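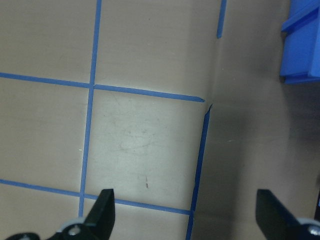
Heat pumps get the blame for a lot of things that are really the fault of the pipework, according to Valentin Guérin, and in Skesalau he has had two winters to test the idea. The village runs a shared heating loop under its main street, with water kept at a low temperature all year and a small heat pump in each house to raise it the rest of the way.

The scheme is called Emero and it took nine years to get from a first meeting in the school hall to the first warm radiator. Most of that time went on permissions. The digging itself was done between April and the autumn, one side of the street at a time, so that the bakery and the bus stop could stay open.

A low temperature loop loses very little to the ground. In a conventional district system the water leaves the boiler house hot and has to be wrapped in thick insulation all the way to the customer. In Skesalau the pipes are plain plastic, buried deep enough to avoid frost, and in a mild spell they pick up a little heat from the soil around them. The drawback is cost at the house end. Every home needs its own machine, its own cylinder and somewhere to put both.

Space turned out to be the main complaint. Many of the older houses have no cellar, and the units ended up in halls, under stairs or in what used to be the larder. Kettler, the firm that fitted them, changed to a narrower cabinet after the first street was finished, which pleased the people in the second street and annoyed those in the first.

The loop draws its heat from a field of boreholes behind the sports ground and from the cold store at Prevow, a fruit packer on the edge of the village. Prevow used to blow its waste heat out through fans on the roof. It now sells it to the loop under a contract that runs for 7 years, and neighbours say the nights are quieter.

Joining costs a household 400 euros, and after that there is a standing charge of 240 euros a year on top of the electricity for the heat pump. Whether that works out cheaper than oil depends on the house. Owners with good windows and large radiators have done well. Others have seen little change in their bills, and a few have gone back to lighting the stove in the evening.

Guérin would like to extend the loop to the farms on the north side, but the distances are long and the customers few - the sums do not work yet. A decision on the next stretch of trench, past the church and down to the mill, is due before the ground freezes.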